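The chore gap is a contact problem 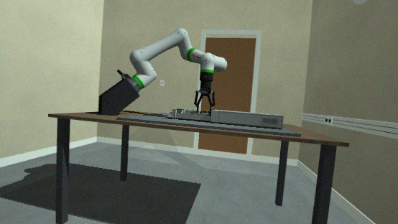

Page last changed: July

Most arguments about whether robots can do chores yet are arguments about demonstrations. An arm folds a towel or closes a drawer, the clip circulates, and one side concludes that the housekeeper is two years away. The other side points out that the towel was always the same towel. Both are looking at the wrong part of the task.

Consider a job at the small end of shop-floor work: a gray housing on a plate, a narrower piece beside it, and an arm with a two-finger gripper held just over the place where the two sections meet. In simulation, getting the arm to that point is a solved problem. The geometry is known and the planner has no trouble with it. Everything difficult is in the last few millimeters, when the fingers touch something and the something pushes back.

Simulators model that moment badly. Friction is usually one number per surface. Real sliding parts have burrs, grease, a little play in one direction and none in the other. A policy that learns to push a simulated slider home learns the simulator's friction number along with the task, and it carries both to the bench.

At Lolten, where I worked on integration, we ran a part-seating task in both settings. In simulation the arm failed so rarely that we stopped logging it. On the bench, the first batch of 50 attempts produced 18 failures. In 8 of those the part had cocked slightly in its track, and the controller, reading a rising force, pushed harder. A person feels a drawer bind, backs off and jiggles it. We had not written a jiggle. We wrote one, and it helped with that part and did nothing for the next one.

The usual answer is more variation in training: randomize the friction, the masses, the lighting, the pose of the base. I support this and have spent a good deal of compute on it. It widens the set of conditions a policy tolerates. It does not tell you which conditions you left out, and a household consists largely of conditions that were left out. A simulated room can be rebuilt exactly for every trial – same table, same door, same outlet on the wall. A kitchen is rearranged daily by people who have no interest in the robot.

Shop floors are the better bet for this reason. Dallar's packing cells work because the parts arrive in fixtures and somebody is paid to keep the fixtures clean. The Ghorbani plant went further and redesigned two of its housings so that a parallel gripper could not grab them wrong. That is ordinary engineering and it deserves more credit than it gets. It also amounts to moving part of the intelligence into the workpiece, which a homeowner will not do with a silverware drawer.

Stomance has promised a home unit that loads a dishwasher. I would like to see three numbers from them before discussing it further: attempts, failures, and how many times a person stepped in. Their current material gives the first only.

My own position is that narrow chores on a prepared bench can be automated now, at a cost that makes sense for repeated work. General chores in an unprepared room cannot, and better arms will not change that by much. The arms are fine. Tactile sensing and recovery from a bad contact are where the money should go, and most of it is still going to planning and perception – the parts that look good on video.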